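Courses > Robotics Practice > Student Projects > Final Reports > Stiva

Stiva: Writing House Rules for a Simulated Kitchen Robot
Final report, February intake

1. What we set out to do

The assignment was to pick an area of good practice in robot manipulation and see how it holds up when students are the ones practicing. We chose rules for simulated trials. Most of our class believed that a simulator needs no rules, as the worst that can happen is a reset. We believed it too, until we tried to compare two weeks of our own results and found that we had used three meanings of the word "success" between us.

Stiva is the rulebook that came out of that. It runs to 2 pages. The first draft was longer and had a section on naming folders, which we all approved and then ignored.

2. Setup

All trials were run in Hukdale, the kitchen simulation the department uses for teaching, with a single arm and a parallel gripper. The task was pick and place: take an object from one spot in the kitchen and put it down in another. We logged 2,205 trials over the term. The first batch was run with no rules beyond common sense, of which we turned out to have several incompatible kinds.

3. The rules

Rule 1. Write down what counts as success before the trial starts. For us: object released, upright, gripper withdrawn, no contact with anything that was not part of the task.

Rule 2. Contact is contact. If the log shows the object touching a counter, wall or shelf on the way, the trial is marked, even if the placement at the end was lovely. This rule was unpopular with whoever had the best scores.

Rule 3. Keep a clearance of 20 millimeters between a held object and any fixed surface, except in the final approach. Where the task makes that impossible, say so in the log before the run.

Rule 4. No quiet reruns. A failed trial stays in the table. You may add a comment, but the comment may not be "weird one."

Rule 5. Stop any trial at 60 seconds. Before this we had an arm that kept trying long after its operators had gone for lunch, and we were unsure whether to record persistence.

4. Where the rules were hard to apply

Clearance was the trouble. Rule 3 reads well in an open room, and kitchens are mostly overhangs. From the usual overhead view a grasp near the counter looks harmless, so we began checking from the gripper's side as well, and many comfortable margins shrank. 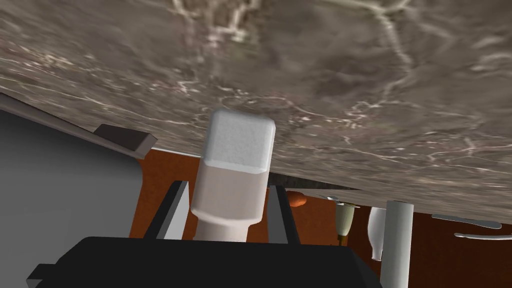 Figure 1. Gripper view, simulated. Held object upright, with its cap just under the marble slab.

We argued over views like this one for most of an afternoon. One side said that a thin line of shadow is a gap and a gap is a pass. The other side said that Rule 3 has a number in it. We settled on reading the distance from the simulator and leaving shadows out of it - a decision that could have been made in five minutes.

A second problem was borrowed from our reading. The Oksanen checklist, used by the other project group, asks for a risk note per object. We tried it and found ourselves writing the same sentence for every bottle, so Stiva asks for one note per task.

5. Limits

None of this has been tried on hardware. The Wovorau lab has offered us time on a real arm next term, on the condition that we bring the rulebook and follow it. We have asked whether Rule 5 could be relaxed, and they said no.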